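About Prostby

Prostby tests and supplies small kitchen goods for shared kitchens, school canteens and rented apartments. The catalog covers cups, bowls, sponges, worktops and small storage. Each product line is reviewed once a year, in July, and items that fail the review are withdrawn.

The company was started by Odette Bodin and Peadar Horgan, who had both worked in purchasing for the canteen supplier Kolineo. The first catalog held nine items. The current one lists 83.

Testing is done on ordinary tabletops, with everyday kitchen items set out together.

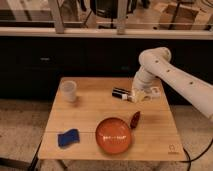
Bowls are checked for rim wear, staining and stability when filled. Plastic cups go through repeated dishwasher cycles and are measured at the rim afterward. Sponges are weighed dry, soaked, wrung out and weighed again — a sponge that holds too much water after wringing is rejected. Butcher-block surfaces are oiled on a fixed schedule and inspected for cupping along the grain.

Mathis Moulin runs the test kitchen. Colette Tanguy handles orders and returns, and replies to most written questions within 4 working days. Samples from manufacturers should be sent in sets of three, unwashed, with the material stated on the packing slip.

Orders placed before noon leave the Skorkum warehouse the same day.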